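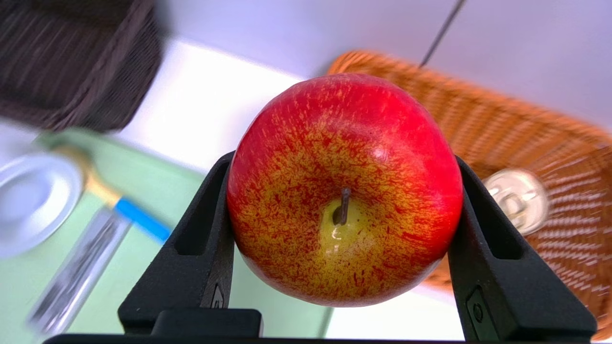
Item 1, whole fruit: apple, stem end, with woven baskets behind.

Sollamley House
Dining Services -- Fruit and Snack Station Inspection
Checklist with inspector's comments

Area: Second-floor pantry, self-service station
Inspector: Mbali Steyn
Area lead: Yuxi Mao
Inspection period: January, Monday morning, before opening
Ratings: S = satisfactory; N = needs correction; NA = not applicable

SECTION A. WHOLE FRUIT

1. Apples free of cuts, soft spots and mold. S
Comment: The apple shown is red over yellow, with a yellowish-green patch around the stem. Skin on the stem side looks smooth. Color variation of this kind is natural and is not to be recorded as a defect.

2. Stem cavity examined for dirt and residue. S
Comment: Staff are reminded to turn each apple and examine both ends. Last period two apples were removed for soil left in the cavity after rinsing.

3. Fruit rinsed and dried before display. S
Comment: Rinse log complete and initialed for the period.

4. Bruised fruit set aside and recorded. N
Comment: Fruit was set aside correctly, but the discard sheet had no entries after Thursday's delivery. Area lead to bring the sheet up to date.

5. Delivery count agrees with invoice. S
Comment: Invoice from Poon lists 108 pieces. Count agreed on receipt.

SECTION B. BASKETS AND DISPLAY

6. Woven baskets free of broken or projecting strands. N
Comment: One strand has lifted on the underside of a basket. No injury reported. Basket to be withdrawn until trimmed or replaced.

7. Baskets free of crumbs, dust and sticky residue. S
Comment: Dry brushing is acceptable between weekly cleanings. Baskets must be fully dry before they are returned to use.

8. Liners available for baskets holding unwrapped food. N
Comment: Supply exhausted. Reorder placed with Laltilitz. Until liners arrive, unwrapped items other than whole fruit are to be served from plates.

9. Metal items stored apart from unwrapped food. S
Comment: Cans and jars are to be wiped before being placed at the station. Any can with a dented seam is to be returned to the storeroom.

SECTION C. SURFACES AND TABLEWARE

10. Table surfaces and trays clean and free of cracks. S
Comment: Wiped down before opening, per the posted schedule.

11. Plates and saucers free of chips. S
Comment: Full set of 40 checked by hand at the rim -- none rejected.

12. Sanitizer bottle labeled and stored below food level. S
Comment: The Ralent label is legible and the fill date is written on the bottle.

SECTION D. REFRIGERATED ITEMS

13. Refrigerator at or below 41 degrees Fahrenheit. S
Comment: Reading taken at the start of the inspection. Door seal cleaned.

14. Cut fruit covered and dated. NA
Comment: Cut fruit is not offered at this station.

CORRECTIONS REQUIRED

Item 4: Complete discard sheet. Responsible: Y. Mao. Due by end of shift.
Item 6: Withdraw basket with lifted strand. Responsible: Y. Mao. Due immediately.
Item 8: Confirm delivery of liners and notify the inspector in writing. Responsible: Y. Mao. Due before the next inspection.

Overall result: Satisfactory with corrections. The station may open.

Signed: M. Steyn, Inspector
Received: Y. Mao, Area Lead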